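2025-07-18

Glue joints, second batch. Notes before I forget.

Pulled the clamps off first thing. Batch 2 is the beech offcuts, same lot as April, planed fresh yesterday afternoon and glued within the hour this time. April lot sat overnight after planing and I think that did us no favours. Can't prove it yet.

Glues on test: Wivine white, Wivine slow, Toso, and the end of the Grelis tub. The Grelis is old. Lid was never on properly, skin on top, I cut the skin off and stirred it. Have marked those pieces with a G and a question mark so noone takes the numbers too seriously.

16 pieces in all, four to each glue. Lap joints, long grain to long grain, nothing clever. End grain can wait.

Clamping. Used the red bar clamps for the Wivine ones and the old G clamps for the rest, which is sloppy, I know. Ran out of bars. Pressure won't be the same. Squeeze-out was even on all the white Wivine, patchy on two of the Toso. Wiped with a damp rag. Should have left one unwiped to compare, will do on batch 3.

Room was warm. Thermometer by the door is broken again, so no reading. Window shut until lunch, then open. The slow Wivine had barely skinned over when the Toso was already going rubbery at the edges. Bottle for the Toso says thirty minutes open time, I would not trust it past ten in this weather.

Pull tests, on the Zeng rig. Zeroed it twice, it drifts if you lean on the bench. Don't lean on the bench.

Wivine white: all four broke in the wood. Good clean tear, fibres both sides. Best one went at 2,761 newtons. The others a bit under, figures on the card taped inside the cupboard.

Wivine slow: three in the wood, one half and half. The half and half had a dry patch at one corner, my fault, brush missed it.

Toso: two in the wood, two let go along the glue line. Those are the two with the patchy squeeze-out. So either not enough glue or it had gone off before the clamps were on. My money is on the second.

Grelis: all let go on the line. Shiny surface, peeled like old tape. Bin the tub. I mean it this time.

Glue line thickness: measured a few with the feeler gauges but the reading depends on who is squinting. Leaving it out.

Things I'd change
- weigh the glue per joint, stop doing it by eye
- same clamps for everything, borrow the other six bars back
- write the time on each peice with pencil as it goes in, not afterwards from memory
- leave a full 100 hours before pulling, at least for half of them. We pulled this lot after one night and the slow one may be getting a raw deal

That last one matters for the drawer fronts. If the slow glue comes up to the white one given the time, I'd rather have it for the wide panels, we never get all the clamps on before the white starts to grab. Last panel had a step in it you could catch a fingernail on. Half a morning with the scraper.

Moisture: meter pins are bent. Went by feel and by the fact the boards have been indoors since spring. Needs doing properly, new pins ordered. 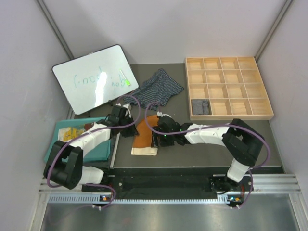
Added in the margin at lunch, different pen: you can't blame the Toso until you've tried it on boards that were planed the same minute, the first ones through the planer had the best of it and all of those went to Wivine. Fair point. I glued them in the order they came off the stack, white first, Toso third. Didn't think of it. So the Toso had older faces and less open time, both against it.

Batch 3 then: shuffle the pieces before glueing. Draw them out of a box if need be. Two people, one brushing and one clamping. Drop Grelis altogether, put the spare pieces to unwiped joints and to a thin coat on both faces against a thick coat on one.

Need more beech. There is a short plank behind the bandsaw, has a split at one end, but should give enough past the split. Check for nails, it came out of a bench.

Rag bin emptied. Brushes soaking in the blue tub, the small one is past saving. Broken joints are on the shelf over the sink, keep them in order please, I haven't photographed the faces yet.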